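2019年1月23日

朝から喉がいがいがする。加湿器をつけ忘れて寝たせいだと思う。たぶん。熱はなし。

今日は編み物の話を書きます。というか最近それしか書いてない気もするけど、去年の6月に始めたカーディガンがまだ終わらないんだから仕方ない！ 後ろ身頃と左前まではわりと順調だったのに、右前で三回ほどいて、袖で二回ほどいて、気がついたら年が明けてました。

で、ゆうべ、やっと右袖の袖山にたどりついたんです。減らし目の表にチェックを入れながら、珍しくお茶もこぼさず、すごくいい調子で進んで、さあ伏せ止めだというところで糸が足りない。あと四段。四段ですよ。毛糸玉の芯のところがするっと出てきたときの、あの嫌な軽さ。しばらく膝の上に置いたまま、ぼーっとテレビの天気予報を見てました。

糸はMredia……じゃない、Bredia(いつも書き間違える)の並太で、色番は479。青とも緑ともいえない、古い瓶みたいな色です。パターンの指定では総量900グラムもあれば余裕のはずだったのに、私は手がきついうえに身幅を勝手に広げたので、まあ足りなくなるのは当然といえば当然。自業自得です。わかってる。

お昼前に、買った店のSutgateに電話してみました。出たのはTatuさんで、こっちが名乗る前に「479でしょう」と言われて笑ってしまった。先月も同じ色を買い足してるので、覚えられてる。在庫はあるにはあるけど、ロットが違うとのこと。私の手元のラベルはロット191で、お店に残っているのは402。並べると402のほうがほんの少し黄みが強いらしい。「袖山の四段なら、肩の縫い目のところに来るし、わからないと思いますよ」とTatuさんは言ってくれたんだけど、こういうのって、自分だけはずっとわかるんですよね……。

とりあえず一玉取り置きをお願いして、電話を切ってから、うーん、とうなって、Peninahにメッセージを送りました。Peninahは同じ時期に同じ糸でひざかけを編んでいたはず。ところが返事は「あれは途中で飽きて、残りの糸は全部Beatriceにあげたよ」。Beatriceはいとこさん。会ったことは一回だけ、それも駅で。いきなり毛糸をくださいとは言いにくい。でもPeninahが間に入って聞いてくれるというので、お願いしてしまいました。ありがたい。今度なにか甘いものを持っていかなきゃ。

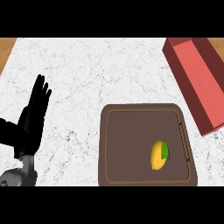

返事を待つあいだに、ほかの手も考えてみました。ひとつはポケットをやめること。裏側につける予定の小さいポケットがもう編んであって、あれをほどけば四段分はじゅうぶん出ます。でもあのポケット、けっこう気に入ってるんだなあ。目がそろってて、今回いちばん上手に編めたのがなぜか見えないポケットっていう。ふたつめは、両袖の袖口を少しほどいて、ゴム編みを402で編み直す方法。袖口と裾と前立てだけロット違いなら、最初からそういうつもりでした、という顔ができる。ただし裾もほどくことになるので、春までに着られるかどうかがあやしい。いや、もう春はあきらめたほうがいいのかも。

編み図の本をめくっていたら、Jekdenのベストのページで手が止まって、そのまま30分くらい見てしまいました。前から編みたいと思ってるやつ。衿ぐりの編み込みがすごくかわいくて、しかも袖がない！ 袖がないということは袖山もない！ ……いけない、こうやって次に浮気するから終わらないんです。本は棚に戻しました。しおりは挟んだけど。

夕方、しょうが湯を飲みながら左袖の糸始末だけ済ませました。とじ針がまた行方不明で、探したらクッションのファスナーに刺さってた。危ないったら。前にもFarajiさんがうちに来たとき、ソファでまち針を見つけて無言で私に手渡してくれたことがあって、あれ以来、針の数だけは気をつけてるつもりだったのに。反省。

夜になってPeninahから連絡。Beatriceさんのところに、使いかけが一玉残っているそうです。しかもラベルつき！ 写真を送ってもらって、指で広げて拡大して、目を細めて見たら、ロットの数字が191。声が出ました。喉が痛いのに。重さは量ってないらしいけど、見た感じ半玉くらいはありそうで、四段なら足りるはず。足りてほしい。郵便で送ってくれるとのことで、住所を送って、お礼の言葉を三回くらい書き直して送信。

Tatuさんの取り置きはどうしようかな。断るのも悪いし、402は402で帽子にでもすればいいか。カーディガンと微妙に色の違うおそろい。それはそれで変かしら。でも冬はまだあるし、帽子なら三日で編める(と毎回言ってる)。

ボタンもまだ決まってません。木のにするか、貝のにするか。Imaniは金色がいいって言うんだけど、金色はちょっと勇気がいるなあ。七つ必要で、瓶の中にあるのはどれも六つずつしかない。

喉、まだ痛い。今日は加湿器の水を入れてから寝ます。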